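belley_southside
Anyone else following the Garnow border road mess? I read the army convoy is coming through in June and the town council voted to let them park by the school. 198 people signed against it. I signed too - no regrets.

garnow95
I didn't. They're passing through for two nights, and the road gets fixed after. Where's the harm?

belley_southside
They said that last time, and my street still has the ruts!
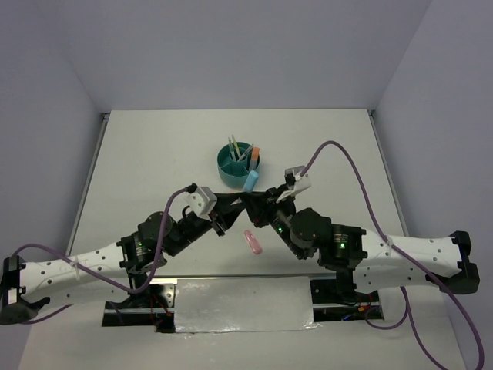

Ruba Mahasneh
The ruts were from the gravel trucks, not the army. I'd still like to see the vote in writing.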